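Flidico纺织厂开放日走访记

2023年2月21日(星期二),Flidico在Bremura的织造厂对外开放一天,上午一场,下午一场。我报的是上午,进门登记后发一张胸牌和一副耳塞。

先看的是提花车间。车间里有6台织机在开,其余停着检修。带队的师傅说,纹样先在电脑里画好,再转成每根经线的提升顺序,一个床罩的花型从打样到定稿大约要2个月。机器一开基本听不清讲解,到走廊里他又重讲了一遍。当天织的是编号1029的花型,供货给Hawthorne的家居店,深色底,回纹边。

床罩类的料子后整理比较费事,要过一道定型,不然铺开以后四角不平。样品间的架子上挂着历年的布样,可以上手摸,厚薄差别很大。
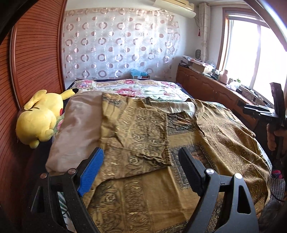
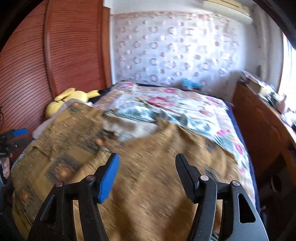 锦缎花纹的床罩铺在床上。

样品间隔壁是染料仓库,只能隔着玻璃看。染色的活现在大部分外包给Iltard,厂里只留小样缸,用来对色。有人问缩水率,师傅说涤纶为主的料子问题不大,掺棉的要先下水再裁。

最后一站是门市,卖尾货和零布,按斤称,床罩论条卖。收银只有一个台,排队比较久。

去的话建议坐公交,厂门口停车位很少。食堂不对外。下一次开放在6月,仍需提前报名。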